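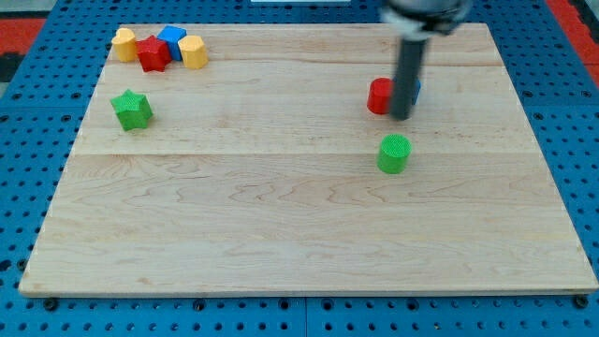 Babar Usmani wrote back the same morning that the label printer wasn't the problem, and that he had swapped it with the one from the front desk before opening the ticket. Same result. Labels for anything with a long product name came out with the last line missing, and the barcode on the next label started too high.

Search tickets, articles, people... Search Reset

Status: Closed
Opened: 2024-12-07
Site: Valtunholm shop, stockroom
System: Berkby inventory, label module
Assigned to: Geetha Sastry

Original report
Shelf labels printing wrong after the update. Short names fine. Long names lose the price line. We have 200 labels to replace before the spring catalog goes live in March and I have stopped printing until this is fixed. Nearly all of the wooden toy range is affected because those names include the age range and the finish.

Log

GS: Asked Babar to print the built-in test page and one label for a short name. Test page is clean. Short label is clean. Printer and ribbon ruled out along with the swap he already did.

GS: Asked for the label template name. He is using Alva small, which is the default for that shop. The template has a name field, a price line and the barcode. In the old version the name field was a fixed height and cut off anything that didn't fit. In the new version it grows with the text and pushes the price line down past the bottom of the label.

GS: Exported the product list. 187 items have names long enough to wrap to a third line. Checked a few against Babar's bad labels and they match.

BU: Can you just put the old template back? The cut-off names were ugly but the price was there.

GS: The old file won't load in this version. Tried it on the test system and the module refuses it with "template format not supported." Sent him a copy of Alva small with the name field set back to fixed height and the font dropped to 8 point.

BU: Price line is back. Barcode is still high on every second label. Scanner reads some of them and not others.

GS: That sounded like label length. Asked him to measure one. The roll he has loaded is the Stostalier stock, which has a slightly wider gap than the rolls the template was built for. The update had reset the gap setting to the default.

GS: Steps sent:
Printer settings, Media, set gap type to Auto.
Save, then turn the printer off and on.
Run calibration with the Stostalier roll loaded. It will feed a few blank labels.
Print a batch of 16 from the long-name list.

BU: Did all that. First try it fed blanks and stopped with a red light. Opened the lid, reseated the roll, ran it again and it finished. All 16 came out straight and all of them scan. 8 point is small but people can read it at shelf height — I checked with two customers.

GS: Copied the fixed template to the shared folder as "Alva small fixed" and set it as default for Valtunholm. Left the original in place for the other shops, which are on the older version.

BU: Started the full run after lunch. Had to change the roll partway and the gap setting held. Fine to close.

GS: Closing. If another shop reports a missing price line after updating, check name length first and then the gap setting. Raised a request with the Berkby vendor to keep media settings through an update. No reply from them yet.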